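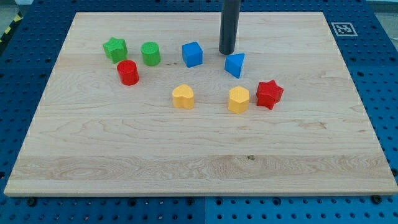
The Hokham table fault was a recurring positioning failure in a tabletop pushing cell operated by Aguiar, a contract test laboratory, and built on the Jisto motion controller. In the cell, an arm carrying a vertical cylindrical rod slides small colored blocks across a flat board in response to written instructions. The fault caused the rod to travel below its permitted height and press into the board. It was described in a service bulletin issued by Pedano, the supplier of the controller, in March 2024.

Background

Pushing cells of this type use a rod in place of fingers. The rod is held a short distance above the surface and moved in two dimensions, with height treated as a constant. Blocks such as stars, cylinders, cubes and prisms respond differently to contact: a cylinder tends to roll off the line of the push, while a star can catch the rod between two points. A printed square marker beside the board gives the camera a fixed reference for the table.

Fault

The working height in the Hokham cell was set at 6 mm. During long sessions the controller re-estimated the table plane each time the marker was detected. When the arm passed between the camera and the marker, a partly hidden marker was in some cases accepted as a complete one, and the resulting plane was tilted. The error was small near the marker and grew toward the opposite side of the board, where the commanded height could fall below the wood.

Of 151 logged sessions, 14 contained at least one contact between rod and board. Most ended in a protective stop. In the remainder the force stayed under the stop threshold and the rod dragged along the grain until the move was complete. Damage was limited to scoring of the board and a bent rod mount. There were no injuries.

Cause

The marker detector had a confidence limit, but the limit was applied only at startup. Later detections bypassed it. A software height floor was also present; it was defined relative to the estimated plane and therefore tilted with it.

Correction

The revised controller software estimates the plane once, with the arm parked, and holds it for the session. The height floor is now defined in the coordinates of the arm base. Pedano also lowered the vertical force threshold and recommended a touch-off check at the four corners of the board after every 200 pushes. Cells with a spring-loaded rod mount were not affected.

See also

Protective stop
Hand-eye calibration
Planar pushing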